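手持ちグリッパ課題 作業前点検表(記入済み・講評付)

最終更新日:2022年11月4日

このページを印刷する
メールで送る

対象:把持実習班(小物仕分け課題)
点検者:Morven Buchanan
立会:Ona Eglītis
講評:Kolbrún Oddsson

判定は「良」「要処置」「該当なし」の三種とする。要処置の項目は処置内容を記入し、再点検を受けるまで実習を開始しないこと。

1. グリッパ本体

1-1 爪の開閉に引っ掛かりがない 良
1-2 ピボットピンの抜け、浮きがない 要処置
コメント:2号機の外側リンクのピンに軸方向のがたつきあり。止め輪を交換し、再点検で良。交換品はBavikの在庫箱から出した。残数を台帳に記入すること。
1-3 左右の爪先がそろって閉じる 良
コメント:隙間ゲージは使用せず、目視と薄紙の挟み込みで確認。8月の点検と方法が異なるため、数値の比較はできない。
1-4 爪内面の縁材にはがれがない 良
1-5 側板のねじに緩みがない 良
コメント:合いマークが消えかけている。次回までに引き直す。

2. 配線・記録系

2-1 コードの被覆に傷がない 良
2-2 コードが可動リンクに挟まれない 要処置
コメント:爪を全開にするとコードが側板に触れる。面ファスナで手前に逃がした。暫定処置とし、固定具の図面はEvdokia Tzanetosが作成する。
2-3 記録の開始と停止が操作者の手元でできる 良
2-4 保存容量の残りが一回分以上ある 良
コメント:前回までの記録は413件。うち35件は対象物の取り違えで無効とした。無効分は削除せず、別フォルダに移すこと。

3. 作業面と対象物

3-1 敷布が作業面で滑らない 良
3-2 トレイに割れ、鋭利な縁がない 良
3-3 対象物に針、折れた金具などの突起がない 要処置
コメント:装身具のうち一点、留め具の先が開いていたため除外した。代品はTsoukalasの箱から補充。
3-4 ビーズ類の糸に切れかけがない 良
コメント:糸が切れるとビーズが床に散り、転倒の原因になる。トレイの外に置いた物も同様に確認する。

ヘアゴムは今回から対象物に加えた。柔らかく形が定まらないため、全体を挟もうとせず、輪の片側だけを挟む。一方の爪を輪の中に通し、もう一方を外側に置いて閉じる方法を標準とする。
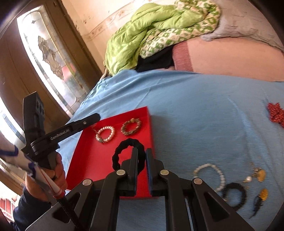

持ち上げ高さはトレイの壁を越える程度にとどめる。高く上げると輪が揺れ、隣の装身具を引っ掛けやすい。引っ掛けた場合はその場で爪を開かず、いったんトレイの底まで下ろしてから放す。この手順は班内で統一されていないので、実習前に必ず読み合わせること。

4. 操作者

4-1 袖口がリンクに掛からない 良
コメント:長袖の場合は手首で留める。
4-2 指輪、腕時計を外している、または干渉しないことを確認した 要処置
コメント:原則は取り外し。外せない場合は握りとリンクの間隔を確認し、点検者の署名を受ける。
4-3 左右の手で二台を使う場合、爪同士の接触時の対応を理解している 良
コメント:接触したら両方とも止める。片方だけ引くとピンに横荷重が掛かる。
4-4 連続作業時間の上限を守っている 良

5. 周囲

5-1 作業面の周囲に十分な足場がある 良
5-2 扉の開閉が操作者に当たらない 良
コメント:作業中は扉の外側に札を掛ける。
5-3 照明の位置により対象物が影に入らない 良
コメント:窓側からの光が強い時間帯は、黒い対象物の輪郭が見えにくい。開始時刻をずらすか、補助灯を使う。

講評(Oddsson)

要処置四項目のうち、1-2と3-3は処置完了と認める。2-2は暫定のまま開始を許可するが、爪の全開操作は禁止する。4-2は署名欄が空白であった。署名のない点検表では開始できない。

また、3-1の「良」は根拠が書かれていない。敷布のしわは、トレイを動かすたびに位置が変わる。確認した時点とトレイの位置を併記すること。点検表の旧版(Alletti式)にはこの欄があったが、書式を改めた際に抜けた。次版で戻す。

目標件数548件に対する進捗は、無効分を除いて報告する。件数を優先して点検を省いた回は、記録の内容にかかわらず無効とする。

次回点検者:Eftychia Tzanetos
引継事項:合いマークの引き直し、コード固定具の取付確認、4-2の署名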